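Moving to a New Phone with Sollton Transfer: Frequently Asked Questions

Applies to Sollton Transfer 4 and later, on phones and tablets. For the desktop tool, see the Dvorak Backup pages.

Before you start

What does Sollton Transfer copy?

Contacts, call history, text messages, photos, videos, voice recordings, calendar entries, alarms, and saved Wi-Fi networks. It copies the list of installed apps but not the apps themselves. The new phone downloads them from its own app store after the transfer.

What is left out?

Payment cards, fingerprints and face data, work profiles managed by an employer, and any file protected by a copy lock. App data is copied only when the app's developer allows it. Most banking apps do not.

Do both phones need the app?

Yes. Install the same major version on both. A phone on version 3 can see a phone on version 4 but the pairing step will fail with code 19.

How much battery do I need?

At least half a charge on each phone. The app will not start a transfer below that level unless the phone is plugged in. 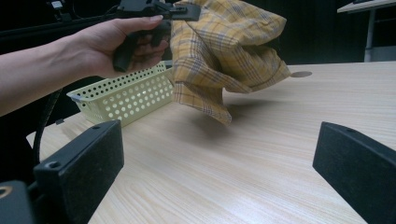
Can I use the old phone while it is sending?

You can take calls. Avoid opening the camera or installing updates, as both can change the file list after it has been built. If that happens, the app rebuilds the list and the progress bar returns to zero. Files already copied are not sent again.

Connecting the phones

Should I use a cable or Wi-Fi?

A cable is faster and does not depend on your router. Use a data cable – many of the short ones sold with headphones and lamps carry power only. If the new phone shows a charging symbol but no pairing prompt, change the cable first.

My phones do not find each other over Wi-Fi.

Check the following on both phones:

Wi-Fi and Bluetooth are on.
Any VPN is off.
Battery saver is off.
Location permission is set to "While using the app."
Both phones are on the same network, and it is not a guest network.

If the list is correct and pairing still fails, restart the receiving phone and choose Direct Link from the Connect menu. Direct Link creates its own network and ignores the router.

Do the phones have to stay close together?

For Direct Link, keep them within arm's reach of each other until pairing is complete. After that they can be moved apart within the same room, though speed drops with distance. Thick metal cases also lower the speed. With a cable, leave enough slack that neither plug carries weight. A long lead is fine, but it should not be left hanging over the near edge of the table, like the black one looping past the basket here, if people will be walking by.

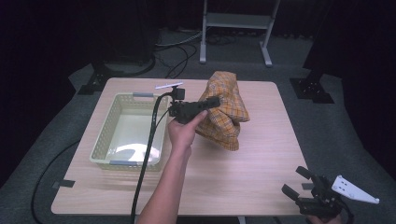
Pairing codes expire after two minutes, and a new one is created each time you return to the Connect screen. The code must be entered on the receiving phone. Entering it on the sending phone has no effect and does not produce an error message. Clear a flat spot for both phones before you ask for a code; on a table shared with a plastic basket and a heap of plaid cloth, as shown, the free surface is the part to use. Soft fabric under a charging phone holds heat, and the app slows the transfer when either phone gets warm.

Photos and messages

The photo count on the new phone is lower. Are photos missing?

Usually not. The old phone may count each burst shot as a separate photo, while the new one counts the burst as a single item. In one of our test transfers, the old phone reported 3,826 items and the new one 2,458, with every file present. To check, open History, select the transfer, and compare the Files Sent and Files Received lines. Those two numbers should match.

Why are some photos blurry?

They are previews. If the old phone stored its originals online, only the preview was on the device when the transfer ran. Download the originals to the old phone and run the transfer again with Photos as the only category.

Is there a limit on text messages?

There is no limit over a cable. Over Wi-Fi, messages are sent in blocks of 2,000, and the app pauses briefly between blocks. The screen may look frozen during a pause. Leave it alone for a minute before you cancel.

Do group chats come across?

Standard group texts do. Chats inside a third-party messaging app have to be moved with that app's own export feature.

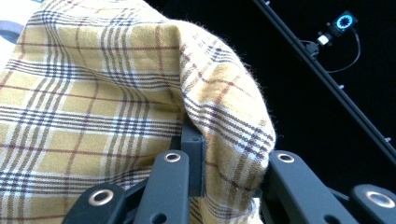
Will messages be duplicated if I run the transfer twice?

No, provided the first transfer appears in History. The app compares the sender, time, and text of each message and skips matches. If you cleared the app's storage between runs, the record is gone and duplicates are possible.

Accounts and storage

Do I need a Sollton account?

No. An account is needed only for Mikel, the optional online backup. A phone-to-phone transfer does not pass through our servers.

Can I transfer from a Grutero tablet?

Yes, with a cable. Tablets with no phone number send everything except call history and text messages.

What if the new phone has less storage?

The app shows the space required before it starts. Clear the box next to Videos first – it is normally the largest category – and send the videos to a computer or memory card separately.

When is it safe to erase the old phone?

After you have opened a sample of photos, signed in to each app you need, and moved any sign-in code generator to the new phone. Code generators are the most common cause of lockouts. Remove the SIM card and any memory card before you reset.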